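Dravside Robotics Club: places open for the arm project

The club is taking on new members for the Kerr project, which starts in January. We are looking for 7 students aged 16 or over. You do not need to have built a robot before. If you can use a screwdriver and are willing to learn a little Python, you can apply.

The project is to teach a bench-top arm to pick up small parts and sort them into trays. Work is split between two groups. Rodrigo Barrios runs the mechanical group, which looks after the gripper, mounts and cabling. Damián Cáceres runs the software group, which records practice runs by hand control and writes the code that learns from them.

We meet in the Bernero workshop from 5.30 pm until 8 pm, once a week in term time. Members should expect to do an hour or so of reading or coding at home as well. So far we have almost 160 recorded runs and need a good many more before the Dustetti Cup in spring, where we will enter a team of up to 9. 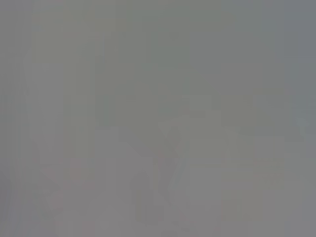

Membership costs £10 a term and covers tools, parts and safety glasses. Bring your own laptop if you have one; otherwise the workshop has a few to share. Long hair must be tied back at the bench and drinks stay in the corridor.

To apply, write a short note saying which group you would prefer and why, and hand it in at the workshop desk. Under-18s also need a consent form, available from the same desk. Everyone who applies will get a reply.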